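7 August 2024

Cold start, two degrees at the bus stop. Walked to Leltatgate and finished the seed order before lunch. Karim Saliba wants broad beans again. I said three rows, no more.
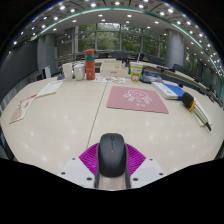 Black mouse, big cream-white table.

Rain set in after lunch and the gutters at home will need clearing. Nelly rang about the lemon tree, which has lost more leaves.
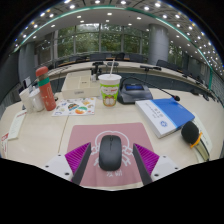 Garlic is up along the back fence. I want a pink like that mouse pad for the sweet peas in December. Soup for tea, bed early.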